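Ticket 17 – Shelf app keeps dropping the dinner reminder
Product: Niazi kitchen planner, with the Akent hub
Status: Waiting on customer

Hello again, and thank you for being so patient with us over the weekend! I've read through everything you sent (twice, with coffee) and I think we're closing in on this one. To recap, you set the evening reminder in Niazi, it shows up fine on your phone, and then the Akent hub in the kitchen stays quiet at 5:30. You've already restarted the hub, signed out and back in, and moved it away from the microwave, all of which was sensible.

Our log has the hub losing its connection 11 times on Wednesday, and every one of those drops came in the late afternoon. The phone never dropped once. So the reminder itself is being made properly, and the hub simply isn't there to hear it when the time comes.

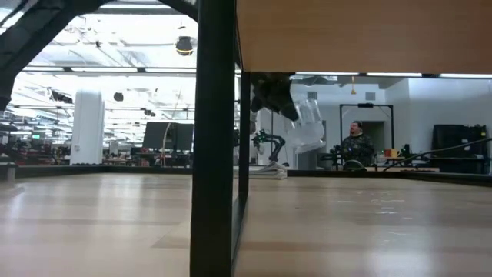 Placement is the first thing I'd like to try again, even though I know you've moved the hub once already. Hubs like open space on all sides, and shelving can get in the way more than people expect. With something like that brown wooden shelf panel on its black posts, I'd put the hub out on the light tabletop, well clear of the thick post, and leave it there for 2 evenings before changing anything else. I know it's a nuisance to have it out in the open!

If it still drops, please open Settings, then Network, and see whether "Save power in the afternoon" is switched on. The Fideo update turned this on for a few customers who had never asked for it, and I'm sorry if you're one of them. Switch it off, wait 3 minutes, and send yourself a test reminder.

Update, 4:15 pm: I've also asked the Prunell office to send your hub the older software – it should arrive overnight, and your saved recipes and shopping lists will stay put. Just reply to this ticket after the second evening and tell me whether the reminder rang.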